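September
By Yolanda Gallagher

Progress report to the Prestance Fund: the Strickland political papers and biography

Work in this period covered the transfer of the family papers from Nullard, the interview program, and the first draft of the early chapters. The project is on budget and two months behind schedule. The delay comes from the transfer agreement, which had to be redrawn after the family asked to keep the personal letters under a separate access rule. The revised agreement was signed by both sides in the spring and no further changes are expected.

The papers now in Tundham fill 26 boxes. They cover the elder Strickland's years as a district organizer, the break with the party leadership, and the period in which his son took over the seat. The campaign files are in fair order. The correspondence is not. Letters were refiled at least once by someone who sorted them by town, so replies are often stored apart from the letters they answer. We have kept the town order on the shelf and are rebuilding the date order in the finding aid.

Nine boxes have been listed to item level. The remainder have a box-level entry only. The listed material includes the handwritten drafts of the farm credit speeches, two versions of the resignation statement, and a run of notes from the land reform hearings. The second version of the resignation statement is shorter and drops the paragraph on the water board. The draft biography had followed the longer text and has been corrected.

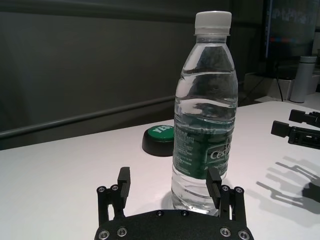
The reading room display on the Strickland campaigns is at the design stage. It will hold the resignation statement, a selection of rally posters, and one of the hearing notebooks, with copies replacing the originals after the first season. Wall brackets for the poster panels have not been ordered. Our preference is for a matte black finish with a slight texture, as on the plate in the picture, and with the round silver screw heads left showing in the same way. Gloss paint reflects too much under the existing lights. Prices will be sent with the next claim.

Interviews stand at 23. Most are with former district workers and members of the two families allied with the Stricklands. Transcripts are checked against the recording and then returned to the speaker for approval, a step that has added more time than planned. Accounts of the contested nomination differ on who called the late meeting and on whether the son attended. The draft gives both accounts and cites each one — it does not choose between them.

Chapters on the father's schooling, his first campaign, and the founding of the Nullard newspaper are complete in draft. The chapter on the succession is in outline. It depends on letters in boxes that are still unlisted, and these have been moved to the front of the queue.

Spending on transport was above the line for this period and spending on transcription was below it. We ask the Fund to approve a transfer between the two lines, with no change to the total. We also ask for the draft deadline to be moved by two months to match the late start on the papers. A revised work plan and the current box list are attached.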